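Hilo sobre toallas pequeñas, porque llevo todo el fin de semana ordenando el armario de la ropa blanca y tengo opiniones. Muchas. Silenciadme si queréis.

Empiezo por el desastre. El armario del pasillo no se vaciaba entero desde junio. Metía la mano, sacaba lo primero que salía y volvía a empujar la puerta con la cadera. Así hemos vivido.

Ayer por la tarde lo saqué todo encima de la cama. TODO. Sábanas bajeras que ya no son de ninguna cama de esta casa, un mantel de Navidad con una mancha de vino que se ve desde la calle, fundas de cojín sin cojín. Y toallas de tocador para montar una peluquería.

Las de baño grandes las tengo resueltas hace años: en tres a lo largo, luego por la mitad y otra vez por la mitad, el lomo hacia fuera. Quedan como libros. Lo mío con las grandes es amor.

Las pequeñas son otra historia. Sobre todo las estrechas y largas de microfibra, que no se parecen a nada. No son de manos, no son de bidé, no son paños de cocina. Mi madre las llama "las de cara" y se queda tan ancha.

El problema de la microfibra es que resbala. Haces un doblez precioso, te giras a por la siguiente y cuando vuelves se ha abierto sola como un acordeón. El algodón se queda donde lo pones, esto no.

Pregunté por aquí el viernes y me contestó Debashish Biswas, que dobla mejor que yo (y me fastidia reconocerlo), con una norma muy sencilla: nunca en el aire. Siempre sobre mesa lisa, la toalla estirada del todo, y el primer doblez desde el extremo que tienes más cerca.

Le hice caso a medias, como con todo. Empecé doblando sobre la colcha, que es blandita y con pelo, y claro, pelo contra pelo aquello no había quien lo estirase. Me fui a la mesa y fue otro mundo. Pasas la palma y se alisa sola. 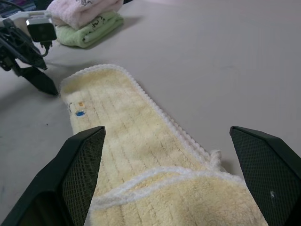 Lo que más guerra me da de este tipo de toalla es el ribete. La tela obedece, más o menos, pero el borde va por libre y al doblar se arruga donde le da la gana. Fijaos en la amarilla: el remate blanco de ondas es una monada, le da la vuelta entera, y a la derecha, justo en el doblez, tiene un bucle que se levanta. Con eso así, el montón ya no asienta. Antes yo aplastaba la pila con la mano y fingía no verlo. Ahora miro primero el borde y luego doblo.

Si el bucle es solo una arruga, se peina con los dedos hacia fuera y listo. Si es que el ribete se ha soltado, dos puntadas con hilo blanco por el revés. NO tiréis. Repito, no tiréis del bucle, que he perdido así una toalla verde que me encantaba y todavía me dura el disgusto.

Otra cosa que he cambiado: si la toalla tiene un dibujito, un bordado o lo que sea, lo dejo en la cara de fuera. Es una tontería, ya lo sé. Pero abres el armario, ves el dibujo y sabes cuál es sin deshacer la pila entera a las siete de la mañana con un ojo cerrado.

El método, para quien me lo ha pedido por privado:
Estirar a lo largo.
Alisar con la palma, del centro a las puntas.
Colocar el ribete.
Traer el extremo cercano hasta la mitad.
Doblar otra vez sobre sí misma.
De pie en la caja, con el lomo para arriba.

Lo de ponerlas de pie es lo que ha salvado la balda. Tumbadas y en torre, la microfibra se va de lado en cuanto sacas la de abajo. Y siempre quieres la de abajo, eso es así.

Cajas: tengo dos de Podby, de las de tela con asa, que compré de rebajas y llevaban un año guardando cables. Miden 26 centímetros de ancho y las toallas estrechas entran de pie sin bailar. Los cables ahora están en una bolsa. De los cables ya hablaremos otro día, o no.

Probé también un separador de Kuusisto, de esos que se enganchan a la balda. Muy bonito, muy nórdico, se me cayó dos veces. Puede que mi balda sea demasiado gruesa. Se lo he pasado a mi hermana, que tiene baldas normales y una vida ordenada.

Me preguntáis por el lavado. Yo estas las lavo aparte del algodón, que suelta pelusa y se la quedan toda. Agua templada, poco detergente y CERO suavizante. Con suavizante se ponen como enceradas y dejan de secar. Lo aprendí por las malas con un pack entero de Jistex.

Y centrifugado suave, sobre todo por los bordes. Desde que bajé las vueltas los ribetes me llegan bastante menos retorcidos – antes salían hechos un churro y me pasaba más rato peinando que doblando.

"¿Y las planchas?" No, mujer, no. ¿Planchar microfibra? Ni loca. Se sacuden al sacarlas de la lavadora, se tienden por el lado largo y a otra cosa.

Estado de la cuestión a lunes por la noche: toallas grandes en la balda de arriba, pequeñas de pie en la de en medio, sábanas en juegos metidos dentro de su propia funda de almohada. El mantel de la mancha sigue encima de la silla mirándome.

Alguien me recomienda un quitamanchas de Clorneo para el vino antiguo. ¿Lo habéis probado en algo con hilo dorado? Es que el borde lleva hilo dorado y me da un miedo horrible. Os leo mañana, que todavía tengo que hacer la cama.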